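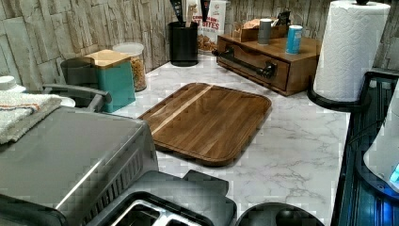
August, 9 p.m.

Second coat of oil on the cutting board tonight. Mineral oil only, no wax this round. The first coat went on at 7 this morning and by evening the end grain had taken all of it, while the faces still had a slight film. Wiped off the excess and left it. The blond strip shows the oil less than the walnut-colored planks do, so I judge progress by the dark wood.

The raised rim needs more attention than the flat. Oil collects in the inside corner and goes tacky if it is left. A cotton swab gets it out. A folded rag does not.

Rest of the evening went to the back of the counter. The stacked-stone backsplash is good to look at and bad to clean. Every ledge holds dust, and near the stove the dust is bound with grease. Tried the Grunero degreaser at the dilution on the label, one capful to 16 ounces of warm water, with a soft brush. Rinsed twice. No change in color on the beige pieces, which was my concern. Did the section behind the utensil holder first as a test patch.

The wooden organizer stays to the right. Its drawer had stiffened since the humid spell in Fernton began. Rubbed a candle stub along both runners, worked it in and out a few times, and it moves freely. The bar handle had one loose screw, a quarter turn. I would like the canister off the top and into the cupboard, but the cupboard shelf is 4 millimeters too low for it with the lid on. Measured it again to be sure. Moving the shelf up one peg costs me the tall bottles above.

Paper towels are fine where they are. The black base leaves a faint ring on the countertop that comes up with plain soap.

To do: felt dots for under the organizer, more swabs, a third coat on the board tomorrow after work. The hardware store in Omthorpe closes at 7, so the felt dots come first and the oil after supper.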